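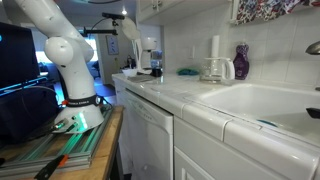 Figure 1. The arm on its rail mount, with the sink side of the kitchen behind it.

4.2 What the budget left out

Our equipment plan was drawn up one Monday and covered the arm, the gripper and a computer. It was a handsome plan, and it fitted on one side of paper. The arm was quoted by Dorkport and approved without a question. The questions came later, over a bag of brackets from Larnetura, for which we were asked to supply two competing quotes.

Rails, brackets, clamps, cable and delivery came to 1,261 euros against a planned 700. Most of the difference was paid in small orders, each too minor to argue over and each with its own postage. We had also put down nothing for spares, on the grounds that nothing had broken yet.
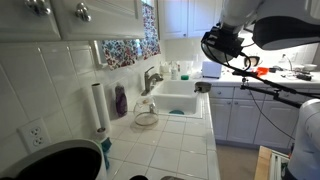 Mathis Lemaire

A further cost is reach. A fixed arm serves only the stretch of worktop in front of it, and in a kitchen the sink is a poor place to economise. With a small pan held out near the front edge of the sink, as here, the rods and clamps take up room that no catalogue drawing had led us to expect. We now measure the kitchen first and ask for prices second - an order of events we can recommend to others.

For the next site, at Swanepoel, we have split the request into two parts: the arm and its maker's parts on one sheet, and everything that holds it up or plugs it in on another. The second sheet is longer. Jesitach has agreed to hold its prices until June, by which time we hope the form will have been signed.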